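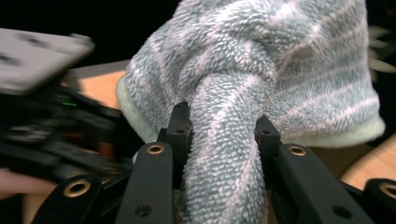 Nam-gil Kang would like the Sindbridge reuse shop to stay open into the evening, and said so in one of the first replies to the council's survey. People who work until five or six, the reply went on, can drop things off at the gate but never get to look inside.

The council published its plans for the shop on 3 August 2022. Under the plans it would move out of the old weighbridge office and into the empty unit on Gradoseo Road, next to the tyre depot. The new unit is larger, has a proper loading door and is on the bus route. The present shop can only be reached by car, as there is no footpath along the last stretch of the lane.

The shop takes household goods that are clean and in working order. Towels, bedding and curtains are accepted if they have been washed. Small furniture, trays, pictures, lamps, crockery and books are also taken. Mattresses, car seats and anything that runs on gas are refused, and this will not change after the move.
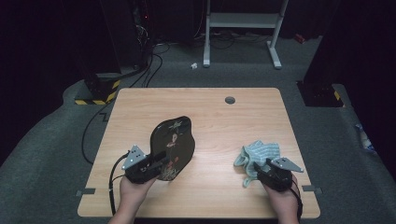

Prices would stay low. Most items now sell for £2 or less, and the council says it has no plans to raise them. Larger pieces are priced by the staff on the day. Some residents have asked for a fixed price list to be put up by the door, and this is being looked at.

Electrical goods have been a sore point for a while. The shop stopped selling them last winter when the contract for safety testing ran out, and kettles and toasters have gone straight to recycling ever since. A new contract has been agreed with Nelulix, which will test items on site once the unit is ready. Anything that fails will be stripped for parts or recycled.

Opening hours are the main thing still to be settled. The draft timetable keeps the shop open from ten until four. A second version would have it open until eight on two evenings a week, with a later start on those days. The second version costs more in wages and would need one extra member of staff.
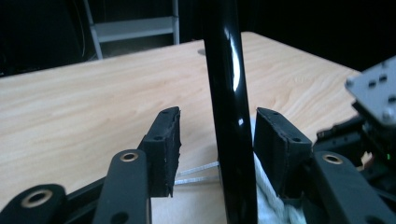 Parking has also come up. The unit has 20 spaces, shared with the tyre depot, and people living opposite are worried that cars will queue back on to the main road at busy times. The council's answer is that donations would be taken at the rear, through a separate entrance, so that drivers dropping things off would not need to park at all. A drawing of the layout can be seen at the library.

Bulky items can still be collected from home. The charge covers up to three pieces, and bookings are made by phone or at the council offices. Collected goods in good condition will go to the new shop in the same way as those brought in by hand.

The survey closes in 21 days. Paper copies are kept at the library and at the reuse shop itself, and should be handed in at either place. If the plans are approved, the old shop will shut at the end of its last week in November and the Gradoseo Road unit will open the week after.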